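Planning a budget for a bedroom or laundry helper

Updated December 2023

Start with the job and leave the catalogue for later. Write down what you want the machine to pick up, how heavy it is and where it has to end up. A sock and a full basket of towels need very different equipment, and the price climbs quickly with weight.

Measure the room next. You need clear floor on at least one long side of the bed, and a power point that doesn't put a cord across the doorway. If the bed has to move every time, you will stop using the thing within a month.

For a first setup we allowed $2,000 and split it this way: $600 for the gripper, the same again for spare parts and a stand, and the rest held back. The held-back money went on cables, a better charger and a second set of finger pads. Don't spend it in the first week. 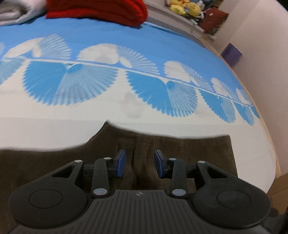

Soft goods are harder on a gripper than boxes or tins. Fitted sheets slide, knits catch and thin cotton bunches up. Ask the seller what the fingers are faced with and whether the facing can be replaced at home. We got quotes from Wendden and Stullell, and only Wendden listed pads as a separate item. Stullell wanted the whole finger sent back.

Check the opening width against your bulkiest item. A folded blanket is thicker than you think, so squash it down by hand and measure it that way.

Used gear is fine if you can try it first. Work the joints through their full travel and feel for slop at the pins. Look at the cable where it bends. Bautista sells refurbished units with 3 months' cover, enough time to find most faults.

Running costs to put in the budget:
Pads, 2 sets a year with daily use
Charger or battery replacement
Freight both ways on a repair
Washing anything that picks up grease or grey marks

Keep toys, cords and loose wool off the work area while you are testing. Wipe the pads with a damp cloth at the end of the day and let them dry open.

The Mikorska planning sheet is handy if you want something to fill in. It prints on one page and has a column for colour, which you can ignore.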